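Judbridge Two-Arm Teaching Station

Products / Teaching by demonstration / Table stations

Maker: Ketilsson
Sold and supported by: Billell
Delivery: assembled on one pallet

The Judbridge is a table station for people who want to show a robot a task with their own hands. It has two arms on the near side of a white worktop, and walls on three sides. The operator holds a pair of light leader arms, moves them, and the two arms at the table make the same movement. Everything the arms do is recorded together with the camera video, and the recording can be used afterwards for training.

We have sold the Judbridge to universities and to small companies which have one engineer for the whole project. For this reason we try to write on this page what the station can do and also what it can not do.

What kind of tasks is it for

The Judbridge is made for light objects on a table: sorting, putting in a tray, passing from one hand to the other, folding of small cloth, opening of lids. The load for each arm is up to 500 grams at full reach. Please do not plan tasks with more weight than this, even for a short moment, as the elbow motor protects itself and the arm goes down slowly to the table.

Cutlery sorting is the task which we recommend for the first week. Plastic forks, knives and spoons are cheap and weigh almost nothing, and they are difficult in an honest way. They lie across each other, they are thin, and a handle seen from one side looks like every other handle. An operator who can sort them calmly is ready for most other table tasks. 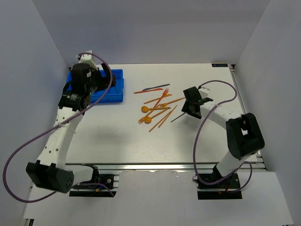 Cutlery task on the Judbridge, with one gripper over the blue bin and the other beside the utensils.

Leader arms

The leader arms are included. They have the same joints as the arms on the table but in a smaller size, and they are almost without friction. You hold each one by a trigger handle. When you press the trigger, the gripper closes in proportion, so it is possible to hold a thin handle softly and then more firmly.

A foot pedal starts and ends each recording. With a long press on the pedal you throw away the last recording. This sounds like a small thing, but people who teach for many hours tell us they use it more than any other function.

The leader arms can stand next to the table or in another room. With the network cable from the box, the distance can be up to 30 meters. We do not recommend wireless connection for teaching. The movement is still correct, but the operator feels the delay and begins to wait after every small motion, and then the robot learns the waiting also.

Showing by hand

If you do not want to use the leader arms, you can put the arms in free mode and guide them directly at the wrist. The motors carry the weight of the arm and you only give the direction. This is good for teaching a start position or a single slow path. For two arms at the same time we advise the leader arms. With direct guiding your own hands and sleeves are in the camera video, and the training result is usually weaker.

Cameras

Each wrist carries a small camera module which moves together with the gripper. One more camera is fixed at the workspace and sees the table as a whole. All three videos are saved with the same clock as the joint positions.

Please clean the wrist lenses with a dry cloth before the first recording of the day. A fingerprint on the lens is very hard to find later in the data.

Grippers and cables

The standard grippers have angled fingers and can pick thin objects from a flat surface. Soft finger covers are available as an accessory. They hold smooth plastic better, but they make the finger thicker, so for chopsticks and similar objects we prefer the fingers without cover.

The purple cables are left long on purpose. The wrist needs this loop to turn fully to both sides. Please do not make the cable shorter and do not fix it with additional ties near the wrist. If the cable touches your objects during the task, move the tie on the forearm a little back.
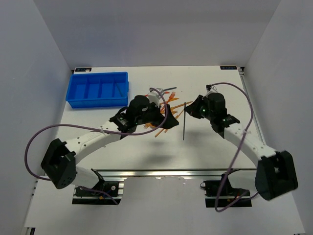
Zmore than one customer has told us that the second arm stood still during their first recordings, and a laboratory that bought the station in February wrote that their results became better when both arms had a fixed role from the beginning. We agree with this. Decide before the first recording which arm picks and which arm helps, write it on paper next to the leader arms, and let every operator do it in the same way.

How many demonstrations are needed

This is the question we receive most, and the answer depends on the task. For a cutlery task with one type of tray we suggest 130 good demonstrations as a first set. Train with these, look where the robot fails, and then record more of exactly these situations. It is better than recording a very large set at once.

Change the position of the objects between the recordings. Drop them on the table from a low height and leave them as they fall. If you arrange them nicely by hand, the robot will only know nice arrangements.

Software

The station comes with Gemerell, the recording program from Ketilsson. In Gemerell you can watch the camera videos, cut the beginning and the end of a recording, mark it as good or bad, and export it. The license is for one station and has no yearly fee. Training itself is done on your own computer, which is not part of the delivery.

In the box

Two arms with grippers, mounted
Two leader arms with table clamps
Worktop with back wall and side walls
Two wrist cameras and one fixed camera
Foot pedal
Network cable, 30 meters
Power supply with emergency stop button
Gemerell license
Printed manual in English

Not in the box: computer, screen, trays and objects for the task.

Safety

The arms are light, but they can pinch a finger. Keep the emergency stop within reach of the operator. If the leader arms are in another room, a second person must stay at the table with the button. Do not reach over the walls while the motors are on.

Warranty and service

The warranty is 3 years for arms and leader arms and covers motors, gears and electronics. Gripper fingers and cable ties are wear parts. For repair, Billell sends a replacement arm first and you return the old one in the same carton. Changing an arm takes four screws at the mounting plate and two plugs, and after it the calibration in Gemerell must be done again.

For a price please use the quotation form and write which task you want to teach, with the weight of the heaviest object.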